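Firnach Room Acoustics Tables
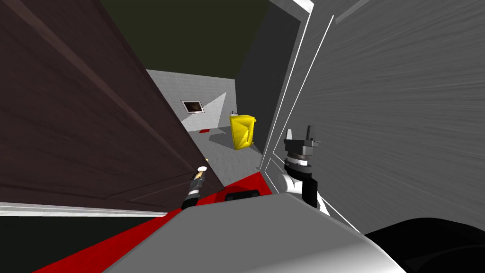

Firnach is a set of plain CSV tables for estimating reverberation time in small domestic rooms. It holds 2875 rows, one per combination of room and octave band. The tables were compiled by Marit Viklund and Edvin Myklebust as input for the Skidora calculator, but nothing in them depends on it.

Contents

rooms.csv: room ID, length, width, height, volume
surfaces.csv: surface type and area, keyed by room ID
absorption.csv: absorption coefficients for 92 surface types
rt60.csv: calculated reverberation time per band

Units

Lengths are in meters, areas in square meters, times in seconds. Coefficients are dimensionless and lie between 0 and 1. An empty cell means no value. Zero is a valid value and should not be read as missing.

Method

Times use the Sabine equation. Where mean absorption exceeds 0.3, the Eyring form is used and the column "form" is set to E. Air absorption is ignored below 2 kHz.

Known issues

Openings between rooms are treated as fully absorbing, so hallways come out too short in the low bands.
Furniture is not modeled.
In the August release, 12 rows had width and height swapped. Carys Lewis corrected them; older copies should be replaced.

Loading

Files are UTF-8, comma-separated, with one header row. Sort order is not guaranteed. Join on room_id, then on band_hz.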